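Wimside テーブル脚 4本セット(Lilus 家具パーツ)
手持ちの天板が、そのまま自分のテーブルになります

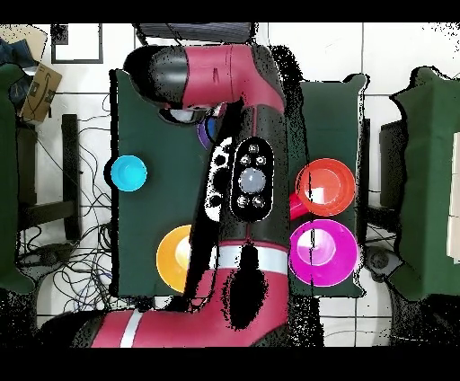 深緑の天板、真上から

天板は気に入っているのに脚がぐらつく。古いドアや棚板を取ってあるけれど、使い道が決まらない。そんな方にぜひ試していただきたいのが、Wimside のテーブル脚です。板の裏にプレートを留めて、脚をくるくる回し入れるだけ。休日の午前中に始めれば、お昼ごはんはもう新しいテーブルで食べられます(乾かし待ちの塗装をしなければ、ですが!)。

Lilus では長らく完成品のテーブルも扱ってきましたが、お客様とお話ししていていちばん盛り上がるのは、なぜか天板の話なんです。祖父の仕事場にあった板、学校の払い下げ、引っ越しのときにどうしても捨てられなかった食卓。だったら脚だけをきちんと作ろう、というのがこのシリーズの始まりでした。

基本の仕様
高さ:700mm(アジャスター最短時)
調整幅:55mmまで伸ばせます
対応する天板の長さ:180cmまで
入り数:脚4本、取付プレート4枚、木ねじ一式、床用フェルト
脚の材質:スチール、つや消し粉体塗装
脚の色:墨、生成り、れんが
天板は付属しません

高さのこと
700mmは、食事にも書きものにも使いやすい高さです。天板の厚みがここに加わるので、厚い板をのせる方は仕上がりの高さを先に計算してみてください。紙に「脚+板」と書いて足し算するだけです。いま使っている椅子に座り、肘を軽く曲げたときの高さと比べてみると、感じがつかめると思います。

アジャスターは脚の先をひねって伸ばす方式で、道具はいりません。目盛りが刻んであるので、4本を同じ長さにそろえるのも簡単です。古い家で床が少し傾いている場合は、まずいちばん低い場所に立つ脚から伸ばしてください。コップに水を入れて真ん中に置くと傾きがよく見えます。水準器をお持ちなら、もちろんそちらで。

立って作業したい方には、延長パイプの Veva を別売でご用意しています。布の裁断や粘土、パン生地をこねるときなど、腰がずいぶん楽になりますよ。Veva を使うときは必ず4本すべてに取り付けてください。

天板の選びかた
ここからが楽しいところです。無垢板、集成材、合板、古いドア。プレートのねじがしっかり効く厚みがあれば、たいていの木の板に使えます。薄い板の場合は、裏に桟木を渡してからプレートを留めてください。ガラスや石の板には取り付けられません。

色については、スタッフの間でも好みが真っ二つに割れています。白木は部屋が明るくなりますし、傷も味になります。けれど、深い緑の天板も本当にいいんです! 白い紙を広げたときに輪郭がすっと浮いて見え、照明の照り返しも、つやを抑えた仕上げなら気になりにくくなります。製図机や図書館の机に緑が使われているのを見て、いいなあと思った方もいらっしゃるのではないでしょうか。

緑に合わせる脚の色は、落ち着かせたいなら墨、古道具のような雰囲気がお好きなら生成り。れんがは少し勇気がいりますが、補色に近い組み合わせなので、置いてみるとぐっと部屋の主役らしくなります。迷ったら色見本の札をお送りしますので、板の上に置いて、朝と夜の両方の光で見てください。昼間はよく見えた組み合わせが、電球の下では沈んでしまうことがあります。

ご自分で塗る方へ。濃い色は下地の粗さがそのまま出ますので、やすりがけは丁寧に。木口は塗料をよく吸うため、先に薄く一度塗っておくと色むらが抑えられます。裏面も忘れずに塗ってください。片面だけ塗った無垢板は、季節の変わり目に反りやすくなります。

取り付けかた
作業の前に、床に毛布か段ボールを敷きます。天板を裏返して置き、四隅にプレートを仮置きしてください。端からの距離は、定規の幅ひとつ分くらい内側に入れるときれいに収まります。椅子を差し込む側は、座ったときに膝が当たらないか確かめておきましょう。

位置が決まったら鉛筆で穴の印をつけ、下穴をあけます。下穴の深さは、ドリルの刃にマスキングテープを巻いて目印にすると失敗がありません。天板を突き抜けてしまうと、それはもう悲しい気持ちになりますので、ここだけはゆっくりと。

ねじは最初から強く締めず、全部を軽く留めてから順に増し締めしてください。最後に脚をまっすぐ差し、時計回りに回します。途中で固くなったら斜めに入っていますから、一度戻してやり直します。

起こすときは必ず二人で。脚に体重をかけてひっくり返すと、ねじ穴が広がってしまいます。

長い板をお使いの方へ
180cmいっぱいの板では、厚みが足りないと真ん中がたわんできます。本をたくさん積む、ミシンを置くといった使いかたなら、裏に補強材の Ayala を渡してください。断面がコの字の細い鋼材で、座った人の目にはほとんど入りません。脚と同じ三色があります。

お手入れ
脚はやわらかい布で乾拭きしてください。油汚れには、薄めた中性洗剤を含ませて固く絞った布を。研磨剤入りのスポンジは塗装の表情が変わってしまうので避けてください。フェルトは消耗品です。床を引きずる音が変わったら替えどきで、替えのフェルトだけでもお求めいただけます。

組み立ててひと月ほどたったら、ねじの増し締めをお願いします。木が部屋の湿度になじむ間に、少しだけゆるむことがあるためです。

よくいただくご質問
折りたためますか
折りたたみ式ではありませんが、脚を回せば外れます。季節ごとに片付ける方や、引っ越しの多い方にも喜ばれています。プレートは板に付けたままで大丈夫です。

丸い天板にも使えますか
使えます。プレートを中心から同じ距離に置いてください。取付位置を写せる型紙を同梱しています。

脚を1本だけ買い足せますか
はい、1本から承ります。ただし塗装の時期によって色味にわずかな差が出ることがありますので、手前より奥に使うのがおすすめです。

屋外で使えますか
屋根のあるベランダでも、雨の吹き込む場所はお控えください。プレートとねじは屋内用です。

お届けについて
墨と生成りは在庫からの発送、れんがは受注後の塗装となります。2月に入荷した分から、梱包を発泡材から紙の緩衝材に変えました。箱がひとまわり小さくなり、玄関先での受け取りも楽になったと思います。

できあがったテーブルの話を聞くのが、私たちは大好きです。どんな板に、何色の脚を合わせたか、よかったらお問い合わせ欄から教えてください。

ページ更新:2018年3月16日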